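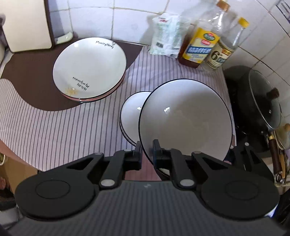
Rim grasp on a bowl, held on edge, with a matching stack to its left.

Held-object mask leaks into neighbouring crockery
Forum: Perception and tracking

lintel_offset
Posted Jun 13, 2026

Picture attached is a typical failure case for the held-object segmenter in Fudomlow. The held bowl is white with a thin black rim. The two upside-down bowls to its left are also white with black rims, and the held one overlaps them. The mask comes back as one blob covering all three.

Setup:
Wrist camera on the hand-held gripper, wide lens, undistorted before inference
Fudomlow perception branch, default config apart from the gripper mask
Point prompt placed midway between the fingertips, slightly above
Pose from Udus, visual-inertial mode
No depth

I ran the crockery clips from our kitchen set through it. 472 clips in total, and I flagged a clip if the mask touched a second object at any point while the fingers were closed. 100 of them were flagged. Nearly all the flagged ones have the held item next to something of the same kind.

The downstream effect is that the planner takes the merged mask as the held shape and inflates the collision volume to match. It then refuses any placement near the stack, which is exactly where the bowl needs to go.

What I have tried: raising the edge threshold (the mask breaks up on the inner surface, where there is a small bright reflection), lowering it (worse leak), and two point prompts instead of one (no change I could measure). Is there a setting I have missed, or is this a known limit?

kerbweight
Posted 41 minutes later

Known limit. The segmenter has no notion of contact. It gets a point and an image, and in the image you have a white region bounded by a thin dark line next to another white region bounded by a thin dark line. At network input size that rim is barely a pixel wide in places. Check what resolution you are feeding it after undistortion. The default crops to the full view and then shrinks, so you lose most of the rim before the model sees it.

Crop around the fingertips first and scale that. The relevant keys are crop_source and crop_margin in the perception config. Set crop_source to fingertips.

lintel_offset

Fed at the default. I will try the crop. My worry is wide plates, where a tight crop cuts off the far side of the object.

kerbweight

Then make the margin depend on finger opening and object class. For a bowl gripped by its lower rim, nearly the whole object is above the fingertips, so the crop should be biased upwards. Centring it on the fingers wastes half of it on the gripper.

Eliécer Grajales

I would disagree with fixing this in the image at all. One frame is ambiguous and will stay ambiguous at any resolution. Over a short window it is not. The held object is static in the gripper frame once the fingers have closed, and the stack is static in the world frame. You already have the pose from Udus. Warp the previous frame with the camera motion, assume a rough plane for the counter, and look at the residual. Anything that stays put relative to the fingers belongs to the hand.

We do this as a second pass over the segmenter output. The mask proposes, the motion residual prunes. It costs very little next to the network.

kerbweight

That works if the camera moves. Plenty of demonstrators pause after closing, and during the pause there is no residual for either object. You would be pruning on noise.

Eliécer Grajales

You hold the last confident split through the pause. Residual energy below threshold means no update. This is a few lines.

kerbweight

And if the pause starts at the moment of grasp there is no confident split to hold. For online use that is a gap right where the planner wants an answer.

Eliécer Grajales

Online, yes. For labelling recorded clips you run it backwards from the lift as well. The original post is about clips.

lintel_offset

Both, unfortunately. Clips now, then the same module on the arm in October. But the backward pass sounds right for the clips.

One concern about Udus as the motion source. The wall in this kitchen is plain square tiles with grey grout, and they carry on round the corner. I have seen relocalisation snap over by one tile. If the pose jumps during the window, everything has a residual.

mossgauge

Seen the same with tiled walls. The corners of the grout grid are very good features and all look alike, so the matcher loves them. What helped us was capping how many features it may take from any one image cell, so the counter clutter gets a share. In a view like yours the printed labels on the bottles at the back and the lettering on the plate are worth far more than the tiles. The striped cloth is nearly as bad as the tiles, and it drapes over the edge of the counter, so if somebody brushes it you have moving landmarks as well.

Also mask the gripper out before feature extraction, if you have not. Those round pivot rivets on the linkage get picked up as strong corners, and they are rigid to the camera or nearly so. Enough of them and the tracker decides it is standing still.

lintel_offset

The gripper mask is on for the segmenter. I had assumed Udus shared it. Checking.

It does not. Separate key, off by default.

mossgauge

That will account for part of your trouble. The mask should be generated from finger opening as well. A static mask drawn with the fingers open leaves the linkage arms uncovered once they close. We interpolate between two hand-drawn masks and it is good enough.

Concetta Leone

I maintain the grasp state part of Fudomlow, so a few notes.

The mask key not being shared is a documentation fault. I will add a warning at start-up when one module has a gripper mask and the other does not.

On the main question, there is a contact prior in the development branch. It takes the two fingertip positions from the opening value, draws a line between them, and penalises any mask region that can only be reached from that line by crossing a dark boundary. With black-rimmed crockery like this it does fairly well. With plain white on white it does nothing useful, and I would not want anyone to read it as a general fix.

The planner problem is separate, and I would treat it separately. The collision volume should not follow the raw mask on every frame. Fix it at grasp confirmation, allow it to shrink, and do not allow it to grow without a second grasp event. The option is hold_volume_policy: shrink_only. Your refused placements should mostly clear with that alone.

kerbweight

shrink_only is a bit dangerous if the initial mask is too small. A bowl on edge sticks up a long way past the fingers, and if the first mask only catches the lower part you will plan the top of it straight into a shelf.

Concetta Leone

Agreed, and that is why it is not the default. Pair it with a minimum extent for the class. For bowls we keep a table in Drummond, which can be exported as a prior file. Privitz users have their own table and should keep using it, as the units differ.

grommet_7b

Side question. Does the contact prior handle glass? Pan lids are our worst category. In a kitchen like the one in the picture, with a glass lid on a wok, our masks take the lid and whatever can be seen through it as one object.

Concetta Leone

No. The metal rim gives you a boundary, but the knob gets split off as an object of its own. Open a ticket with a few clips if you can share them.

lintel_offset

Results so far on the flagged clips.

Gripper mask enabled in Udus, opening-dependent, interpolated as mossgauge describes. Feature cap per cell on. Tile-sized jumps are gone in every clip I have checked by eye.

Fingertip crop, biased upwards: clear improvement on bowls, slight loss on the wide plates as expected. I have made the margin class-dependent.

Backward motion pass from the lift: this removed most of the remaining leaks. The ones left are clips where the held bowl goes straight back on to the stack with very little camera travel. The window runs up to 2,000 ms, and lengthening it does not help these.

Have not tried the contact prior yet. The development branch wants a newer build of the runtime than our machines have.

Eliécer Grajales

For the short-travel ones, try rotation only. Even when the wrist barely translates it usually tilts before release, and the held rim sweeps against the stacked rims.

kerbweight

Or accept them as unlabelled. A wrong held shape in the training set costs more than a missing clip.

Eliécer Grajales

Dropping them biases the set against stacking, and stacking is the task.

lintel_offset

Leaving them in with the mask marked low confidence for now. I will post the config diff once the class margins have settled.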